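Ticket 31 – Pill organizers, compartments not matching the refill list
Opened: 2026-04-07
Opened by: Debora Parisi
Status: Resolved, one item left open
Area: Marble-pattern table, container set

Problem as reported

The refill list for the table no longer matches what is in the boxes. The list gives every organizer by color and says how many compartments it has and what goes in them. Two of the lines can't be matched to a box at all. The line for "green" could mean the box with the olive lid or the round green dish, and the line for "red" fits more than one container. Whoever refills from the list ends up guessing.

Second complaint, same ticket: lids. The Terkier list says all lids closed after refill. Some were being left up, and a tablet can move to the next compartment if the box is picked up that way.

Background

The list was written in January, when the set was smaller. Boxes were added after that and the list was not. The Paltow order brought in several organizers in colors close to ones we already had. The Kauppinen order was dishes and never got onto the list in any form.

Tablets in the set are placeholders for sorting practice. No medicine is kept on this table and this ticket doesn't cover any.

Steps taken

1. Printed the January list and took it to the table. Marked each line as matched, unclear or missing.

2. Checked the six-compartment boxes first, as they are the ones most people ask about. The one with the olive-green lid has a white body, so "white" and "green" on the old list were the same box entered twice. Merged into one line.

3. Checked the round dishes. They come in yellow, green and clear, and the yellow one was down as "tray". Changed to "dish, yellow".

4. Went through the organizers with clear lids. Lid color is no help on these, so the new list goes by base or rim color plus any lettering on the lid.

5. Left the toaster where it was. It is on a different list (Tundero) and has its own place at the back left.

Pictures attached to ticket

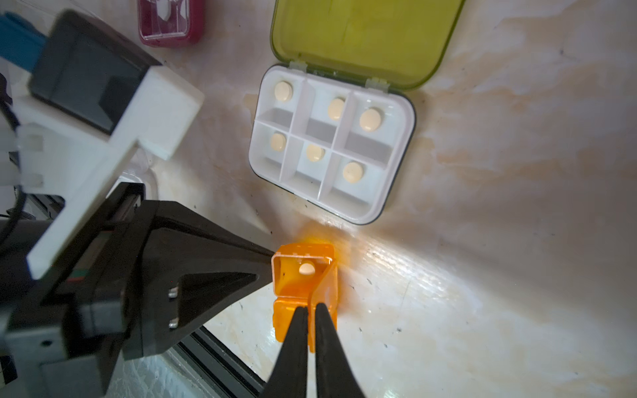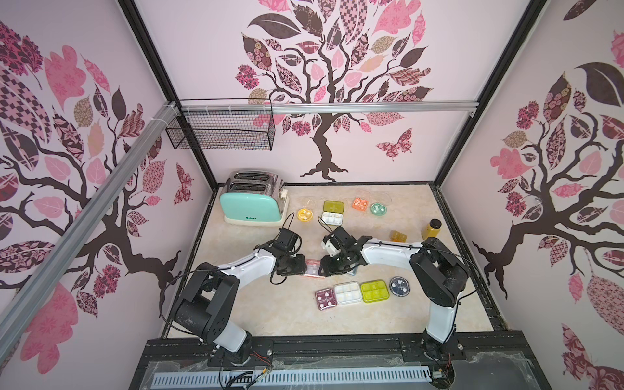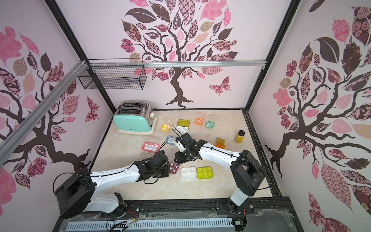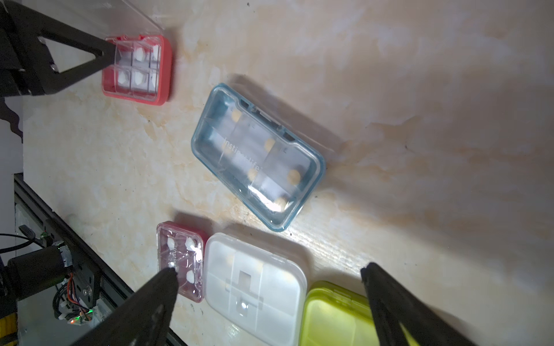

Attachments 1 to 4: container set on the marble-pattern table. Olive-lid box open in 1, toaster at the back left in 2 and 3, "instinct life" lid in 4.

Findings

The olive-lid box has one tablet to a compartment, six in all, which agrees with the merged line. No change to the contents.

The box lettered "instinct life" has a light blue-teal rim. It was on the old list as "clear, large". Anyone looking for a clear box would go to one of the round dishes first, so the entry now reads "blue-teal rim, instinct life".

The red and pinkish-red boxes both have clear lids and white tablets inside. They are the main cause of the mix-up on the "red" line. Each now has its own line, and the second is entered as "pinkish-red" – not a great name, but it does tell them apart when they are side by side.

The frosted white box was missing from the list. Added, with pale tan tablets as its contents.

Fix

New list written and put in the Terkier folder. The old one is marked as replaced. The note about lids has moved from the last line to the first, and now says to close each box before starting on the next.

Asked 2 people who had not seen the old list to find boxes by name from the new one. Both got through 12 lines without asking me anything.

Still open

The yellow liquid bottle with the black cap is not on either list. I don't know if it belongs with the containers or with the kitchen things. Left as is until someone from the Tundero side answers.

Ticket stays assigned to me for that item – D. Parisi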